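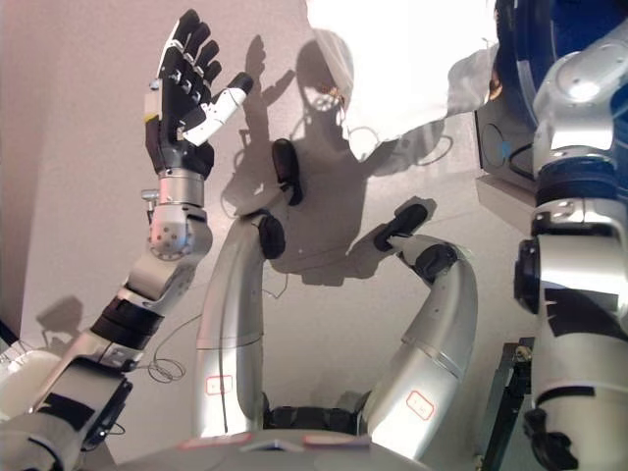
Mạch is a small dataset of household recipes written down in Vietnamese and English, with notes on where each one came from and how the wording was changed when it was typed up. It started as a folder of scans belonging to Hằng Vũ's aunt and grew once other families began sending in their own notebooks.

Version 3 is the current one. If you have a copy with a folder called `old_cards`, please replace it, as the quantities in that folder were never checked.

## What's in it

There are 1000 recipes. Each has a plain text file in the original language, a translation into the other language, and a line in `index.csv`.

```
mach/
 index.csv
 recipes_vi/
 recipes_en/
 units.csv
 CHANGES.md
```

The columns in `index.csv` are:

| Column | Meaning |
|---|---|
| `id` | Recipe number, padded to four digits |
| `title_vi` | Title as written, with its tone marks |
| `title_en` | Our translation of the title |
| `source` | Code for the notebook |
| `region` | Where the writer learned the dish, if they said so |
| `checked_by` | Initials of the second reader |
| `cooked` | `y` if one of us has made it from the text, otherwise `n` |

`region` is empty more often than not. People tend to write down who gave them a recipe and leave out the town. We haven't guessed.

## Where the recipes came from

The notebooks belong to 21 families. Each family was asked by letter or in person, and each could hold back any page they liked. Several kept back recipes used for a food stall or a shop. Those pages were never scanned, so please don't write to ask for them.

Scans are not included. The handwriting often runs over into shopping lists, phone numbers and the like, and the families agreed to share the recipes only.

## How the text was prepared

Lợi Kim and Khôi Lục did most of the typing. The rules they worked to were:

- Keep the writer's spelling unless it makes a word unreadable.
- Put back missing tone marks only where there is one sensible reading. Mark these with `^`.
- Leave quantities alone. "A bowl" stays "a bowl".
- Crossed-out lines are kept between `~~` marks if they can still be read.
- Notes in the margin go at the end of the file under `GHI CHÚ`.

The English versions were written by Hằng Vũ and read by Apinya Suksawat. Dish names stay in Vietnamese where the English would only confuse matters. Bánh cuốn is bánh cuốn. Herbs were harder, and rau răm appears both under its own name and as "Vietnamese coriander" in the earlier files. We mean to settle on one.

## Units

`units.csv` lists 300 measures as they appear in the notebooks, with a value in grams or millilitres where we could get one. Many come from a particular household's spoon or milk tin. If the family still had the thing, we asked them to fill it with water and weigh it. If they didn't, the value is blank.

A milk tin of rice and a milk tin of sugar are separate rows. Don't merge them.

## Known problems

- Recipes 0412 and 0413 are the same braised pork copied out by two sisters. We left both in because the sugar differs.
- Oven temperatures in the cake recipes are mostly missing or given as "hot".
- Fish sauce amounts in older notebooks look high. Phong Tiêu, who has cooked a good number of these, uses less and tastes as he goes. The text has not been changed.
- Soups are over-represented. One notebook has very little else.
- A few files have Windows line endings. This trips up the word count script but nothing else we know of.
- Preserving and pickling recipes are given as written and have not been tested for safety. Check them against current advice before you store anything.

## Using it

You may use the text for study, teaching, cooking and language work. Please don't reprint whole notebooks or sell them as a cookery book. If you quote a recipe, give the `id` and the version number.

Load the index as UTF-8. Some spreadsheet programs open it as something else and the titles come out as rubbish. Importing the file through the menu usually fixes that.

## Corrections

Add a line to `CHANGES.md` with the `id`, the old text, the new text and your initials. Corrections sent in by May go into the next version. If you are correcting a translation, please read the Vietnamese file first, including the margin notes.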